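Lindcombe Lending Closet: Progress Report to the Gauthier Fund
September 8, 2021

Thank you again for seeing us through what has been a busy and rather happy summer. 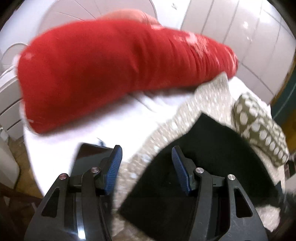
When we wrote to you in June, the closet had 66 families signed up and we were a bit worried about whether people would keep coming once school let out. Well, they did! We now have 146 families on the books, and between them they have borrowed 274 items, mostly coats, school clothes and baby things (the snowsuits went early, which surprised all of us).

The second site at Umilia is open four afternoons a week. It started later than we promised you, as the lease dragged on, and we are still short of shelving there. Gandilach has asked if we might come to them next, and we would dearly love to, but we want Umilia steady first.

Spending is within budget apart from laundry, which ran over. We would like to move some of the unspent travel money across to cover it, if you are agreeable.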